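The Pie Contest Has Too Many Rules

The Cukska Fair rulebook for pies now runs to 15 pages. I know this because I printed it, meaning to enter, and then spent an evening reading it the way other people read a mortgage. By page four I had learned that my lattice strips must be of uniform width. By page nine I had lost interest in pie.

When I was a kid, the contest had one rule, which was that you brought a pie. Three judges ate it, looked at the ceiling for a while, and gave the ribbon to somebody's aunt. There were complaints every year, and they lasted until February, and I would argue they were the best part of the fair. You can't hold a decent grudge against a scoring grid.

The grid arrived along with the sponsor. Bimico puts up the prize money, and fair enough, it wants to see it handed out properly. So we have points for crust color, points for "slice integrity," and a deduction if your recipe card is handwritten. Last summer the top score belonged to a peach pie that I tasted myself. Its slices had tremendous integrity. You could have shingled a barn with them.
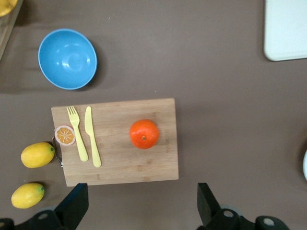 Josefien Schouten thinks I am being sentimental, and wrote to tell me so. The old judges gave the ribbon to the same two families for years, she says, and a newcomer from Illis could have baked the finest pie in the county and gone home with a handshake. With the grid she at least knows where she lost her points, and the next year she can go get them back.

She has me there, a little. I had forgotten about the two families, possibly on account of being related to one of them.

Still, there must be some ground between my uncle's ceiling-gazing and 15 pages with an appendix. Keep the blind numbering, so the judges don't know whose pie is whose. Keep the rule about refrigerating custard. Then give half the score to a single line that reads "Would you want another piece?" and let them fight it out in the tent. The fair drew almost 1390 people last year, and I'd bet a good many of them would pull up a chair for that.

My entry form is still on the counter. I have until the end of the week to type up my recipe card.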